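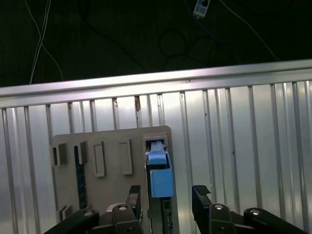
R. Llewellyn
List moderator, Sastby Valley Seed Savers

November 19, 2023

Hello all,

I'm answering the message below on the list, as three other members wrote to me privately with much the same question. The short version is that you can keep bean seed through the winter in an unheated shed, but the seed has to be dry before it goes in, and the jar has to close properly.

> I grew two rows of Zullalitz this year and let most of them go to dry pods. I shelled them last week and have them in paper bags on a shelf in the garage. The garage is not heated. A neighbor told me the frost will kill them and I should bring them into the kitchen. Another told me to put them in the freezer. Which is it? Also, some of the seeds have small round holes in them. Do I throw those out? I would like enough for myself and for the swap in March.

Taking the frost first. Cold does not hurt dry bean seed. Frost hurts seed that still has water in it. To test, put a few beans on a hard surface and hit one with a hammer. If it shatters, it is dry. If it flattens or goes mushy, it needs more time. Spread the rest one layer deep on a screen or an old sheet in a room where people live, stir them once a day, and test again after a couple of weeks. Don't use the oven, even on the lowest setting. I lost a whole year of Wuvance that way.

Paper bags are fine while the seed is drying. They are not good for storage in a garage, where the air gets damp every time it thaws, and the beans will take that damp back up. Mice are the other problem with paper. Once the seed passes the hammer test, move it to a glass jar with a rubber seal and write the variety and the year on the jar itself. Lids get swapped.

The kitchen is the worst of the places you mention. It is warm and the humidity goes up and down with the cooking. A closet on a north wall is better.

Now the holes. Those are from bean weevils. The adult chews its way out and leaves a neat round hole. Throw out the seeds with holes, but don't stop there, as the ones that look whole may have larvae in them. This is where your second neighbor is right. Put the dry seed in its sealed jar and leave it in the freezer for a full week. When you take it out, leave the lid on until the jar has come to room temperature, overnight at least. If you open it cold, water will condense on the beans and you are back where you started. After that the jar can go in the garage or the closet.

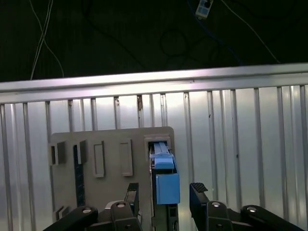 *Rail and cables against the dark, with the metal wall below.*

On how much to keep. For a family row I plant 40 seeds and keep twice that in case of a wet spring. For the swap, packets are 20 seeds each, same as last year. If you want to know whether the seed is any good before you hand it out, roll 20 of them in a damp paper towel, put that in a loose plastic bag somewhere warm, and look after a week. Anything above 16 sprouted is good enough to share. Between 10 and 16, use them at home and sow thicker. Below that I'd ask here for fresh seed.

If you have Zullalitz to spare, please do bring it. We had 2 growers listed for it last season and one has since moved away. The list has climbing beans well covered but is short on bush types and on anything that ripens early enough for the upper end of the valley.

One more thing on keeping varieties true. Beans mostly pollinate themselves, but bumblebees do cross them now and then. I keep 20 feet between varieties and put something tall and flowering in the gap. If you find a seed with the wrong color in the jar, set it aside and don't put it in a swap packet. You can plant it on its own and see what comes. Runner beans are a different case. They cross freely, and if anybody within a quarter mile grows a different one you should say so on the packet.

The seed list for the March swap is open now. Reply to this message with the variety, the year grown, and the number of packets. Please change the subject line if you are writing about something else. The archive search is poor enough already.

R. Llewellyn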